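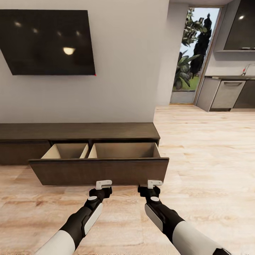

Radosław Zieliński: did the same drawer pull on the Pledudow cell before lunch and the right arm reads fine there, so I'd stop blaming the drawer task and look at the base offset.

OK so going with that. Picking the log back up, Stetari two-arm cell, sim side. Fault is still the right grip closing late, 14 ms behind the left on average. Left is clean. Fault code 171 every time, "finger sync". Not a hard stop, it just logs it and carries on, so easy to miss.

Tried so far:
- restarted the Vunix controller, no change
- reloaded the February config, no change
- swapped left/right channel maps, fault stayed on the right. So its not the cable table

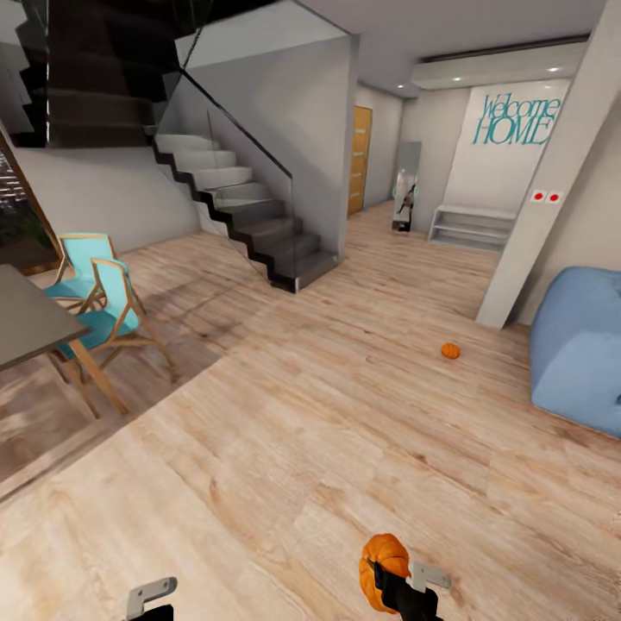
Grip force on the right was still at the old default, 300, from before the finger pads got changed in the model. Dropped it to match the left. Using the pumpkins for pick tests, the ribs are a good check for pad contact. One in the right grip and a second out on the floor toward the white column, so I can run hold and approach from the same start state without a reset. Hold test fine at the new force. Delay still there tho.

Next, base offset like Radosław said. Config has the right shoulder 18 mm further out than the Chmielewska drawing. No idea who changed it, no note in the file. Put it back, saved as a new profile, DON'T overwrite the old one yet.

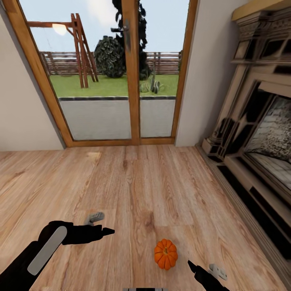

Reran approach with the new profile. Delay down to roughly a third of what it was, code still shows up now and then. Suspect the rest is the filter on the right finger encoder, window is longer than on the left. Set both the same and rerunning now.

Left to do before I close this:
1. Full run on the new profile, both filters matched, check the log for 171
2. Open both hands, zero the finger encoders, then start the drawer pull from closed
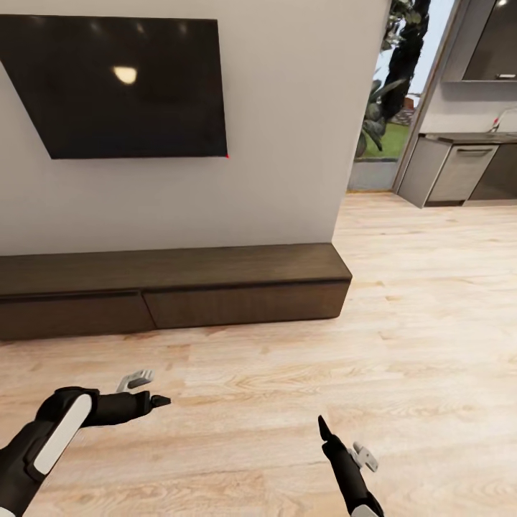

3. Copy the profile to Pledudow only if step 1 is clean
4. Write down the shoulder offset somewhere people will acutally look

Last updated: 4:40 pm

Comments

mkt_cell2: we had 171 too, ours was the filter window. check it didnt go back to default after a restart

Radosław Zieliński: please wait on step 3, I'm mid-run on Pledudow until tonight

guest: which drawing rev is the offset from?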